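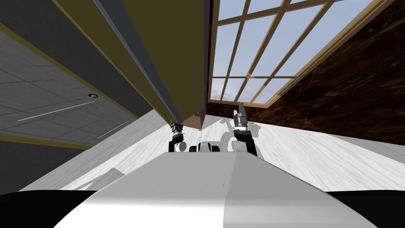 図1　シミュレーション内の双腕機。両グリッパーを上げた姿勢、格子窓のある部屋。

sokard-dualarm-planning
双腕ロボット導入検討用シミュレーションデータ、および見積もりの残骸

最終更新：6月

概要

Clinivel の Seltton 事業所が双腕ロボットを買うかどうかを決めるために作ったデータセットです。機種選定、設置面積の見積もり、付属品の取捨選択に使いました。学習用データとしても使えますが、もともとは予算書の添付資料です。出自は隠しようがなく、ディレクトリ名のあちこちに「稟議」の文字が残っています。

収録しているのは、レンダリングした室内で双腕機を動かしたエピソード 2,800 本、部屋の設定が 14 種類、それに費用試算の表計算ファイルです。表計算ファイルのほうが先に完成し、先に古くなりました。

実機の映像は入っていません。実機がないからです。

なぜ買う前にデータを作ったか

当初の計画では、Sokard の双腕機を一台借りて一か月ほど試し、よければ買うことになっていました。ところが貸出料を調べると、輸送、据付、保険、立会い、撤去がそれぞれ別の行に書いてあり、合計欄までスクロールした時点で会議が静かになりました。そこで Bangash のシミュレーション環境を契約し、画面の中で先に失敗しておくことにしたわけです。

画面の中で腕を壁にぶつけても請求書は来ません。ただしライセンス料の請求書は来ます。毎月、たいへん正確に。

データの構成

episodes/
一エピソードにつき、画像列、関節角、グリッパーの開度、指令値、成否フラグ。成否フラグは自動判定で、後述のとおり甘めです。

rooms/
部屋の設定ファイル。壁や床の見た目、窓の形、什器の配置を変えてあります。実際の Seltton の建屋に似せたものはひとつもありません。建屋の図面を請求したら昭和の青焼きが届き、しかも隣の棟のものでした。

costs/
費用試算。本体、付属品、床工事、電源、教育、保守。シート「最終」「最終_2」「最終_本当」があり、正しいのは「最終_2」です。

notes/
検討会のメモ。固有名詞と悪口は削除済み。削除したらだいぶ短くなりました。

総容量は展開後で 33 GB です。共有サーバーの空きを確認してから展開してください。確認せずに展開した部署があり、その日の夕方に経理の月次処理が止まりました。

視点について

画像は機体側の視点で、胴体の外装が手前に大きく入ります。設定によっては部屋全体がかなり傾いて見えます。購入検討の資料としては見栄えが悪いと言われましたが、腕の届く範囲と胴体の陰になる範囲を同時に確かめたかったので、そのまま採用しました。役員説明用に正面から見た図を別途作れという指示もありました。それは作りました。誰からも質問が出ない、よい図でした。

外装は思いのほか場所を取ります。カタログの寸法表では肩幅と到達距離が太字で、胴体の奥行きは脚注です。脚注のほうが大事だったと気づいたのは、作業台の発注仕様を書き終えたあとでした。作業台を検討している方は、胴体と台の縁の間に何センチ欲しいかを先に決め、それから台を選んでください。われわれは逆の順で進め、仕様書を三回書き直しています。
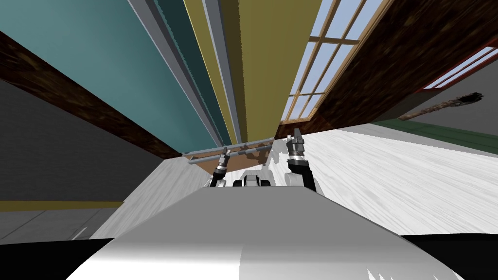 グリッパーについては、標準品の二指型で通しました。多指ハンドの見積もりも取ってあり、costs/ の「夢」というシートに入っています。二指型でできない作業を洗い出したところ、その多くは治具を直せば済むもので、治具の図面を引くほうがハンド一対よりはるかに安い。治具係は喜びませんでしたが、予算係は喜びました。ちなみに両者は同一人物です。

手先を高く上げる姿勢では、肩まわりの部品が手前の視界に割り込みます。固定カメラを追加するかどうかで長く揉め、結局、架台とケーブルだけを初年度の予算に入れ、カメラ本体は次年度に回しました。ですから初年度は、何も載っていない架台が立つ予定です。来客があったら「拡張性です」と答えるよう申し合わせてあります。

費用のまとめ

細かい内訳は costs/ を見てもらうとして、考え方だけ書いておきます。

本体価格は全体を決める数字に見えますが、Seltton の場合、稟議で削られたのはほぼ本体以外でした。本体は型番があるので誰も値切れません。削りやすいのは「教育」「予備品」「雑工事」といった、名前に輪郭のない行です。翌年に困るのもその行なので、名前のつけ方を工夫してください。「雑工事」を「床面アンカー工事」に改めただけで、査定を無傷で通過しました。中身は一文字も変えていません。

シミュレーションの構築と収録には、延べ 670 人時を超える工数がかかっています。これを費用に含めるかどうかは、読み手の立場によります。Lorraine Cropper の試算では含め、Mervyn Oakley の試算では含めていません。二人は同じ表を共同編集しているため、合計欄は見る時間帯によって変わります。朝は高く、夕方は安い傾向があります。

保守契約は、部品代込みと出張のみの二案を並べました。シミュレーション上の衝突回数から実機の故障を推定しようともしたのですが、画面の中のロボットは何度ぶつけても翌朝には新品に戻っているため、推定の根拠になりませんでした。この欄は空白のままです。空白に見えるよう、白い文字でゼロと入れてあります。集計式が空白を嫌うもので。

用途

想定している使い方は次のとおりです。

・双腕機の設置計画で、腕の可動範囲と視界の重なりを確認する
・外装や付属品による遮蔽の程度を比べる
・導入費用の項目立ての下敷きにする
・「もう少し検討してから」と言いたい人に、検討済みの量を見せる

向いていない使い方もあります。サイクルタイムの見積もりには使わないでください。シミュレーション内の動作速度は、収録を終業までに済ませたいという都合で決めています。安全距離の算定にも使えません。部屋の中に人を置いた設定がなく、腕の前に人がいたらどうなるかという情報がまるごと欠けています。

床の耐荷重も入っていません。レンダリングされた床は、何を載せても黙って支えてくれます。現実の Seltton の床については施設係が見解を持っていて、その見解は厚さ十センチの補強コンクリートという形をとりました。

既知の問題

成否フラグは、手先が目標位置の近くで静止すれば成功と判定します。目標の裏側で静止しても成功です。予算説明では成功率を使わなかったので実害はありませんが、学習に使う場合は自分で判定を書いてください。

一部の設定で、外装や影の描画が乱れることがあります。Bangash に問い合わせたところ、上位プランで改善するとの回答でした。上位プランの見積もりは costs/ の「夢」に追加しました。

部屋の内装に統一感はありません。Bangash の標準素材をそのまま組み合わせたもので、当社の趣味ではないと書いておくよう総務に言われましたので、書いておきます。

単位系は、関節角がラジアン、費用が千円です。初期の版では逆に読み込んでしまうスクリプトがあり、肘を数千ラジアン回そうとして止まりました。修正済みです。その版で作った試算は、ずいぶん安く出ていたので惜しまれました。

導入判断の結果

一台購入で承認されました。申請は二台でした。二台目の欄には「一台目の成果を見て」とあり、一台目の欄には「二台体制を前提に効果を算出」とあります。両方に同じ承認印が押してあります。

納入後は同じ姿勢を実機で取り直し、このデータと並べられるようにする予定です。その工数は予算に入っていませんが、人時の件と同じで、読み手の立場によります。

利用条件

社内および取引先での検討用途に限り、自由に使ってかまいません。費用シートの単価は伏せてあります。単価を復元しようと式を逆算した方がいましたが、復元できたのは乱数です。

問い合わせは rooms/ と episodes/ が Mervyn Oakley、costs/ が Lorraine Cropper まで。「夢」シートについては回答いたしません。

コメント

設備見習い
胴体の奥行きの話、先月知りたかったです。うちはもう台が届きました。寸法表の脚注は八ポイントでした。

tana_k
「最終_本当」を使って上に出してしまいました。差額はどちら向きでしょうか。

Lorraine Cropper
＞tana_k さん　高く出るほうです。通ったのなら、そのままで。

夜勤明け
人を置いた設定を追加する予定はありますか。安全担当に見せたいのですが、このままだと無人の部屋でロボットが両手を上げている資料になってしまいます。

Mervyn Oakley
＞夜勤明けさん　人体モデルは別売りでした。二台目と一緒に次年度で申請します。安全担当の方には、費用シートの保護柵の行を先に見てもらってください。そこは査定でも削られていません。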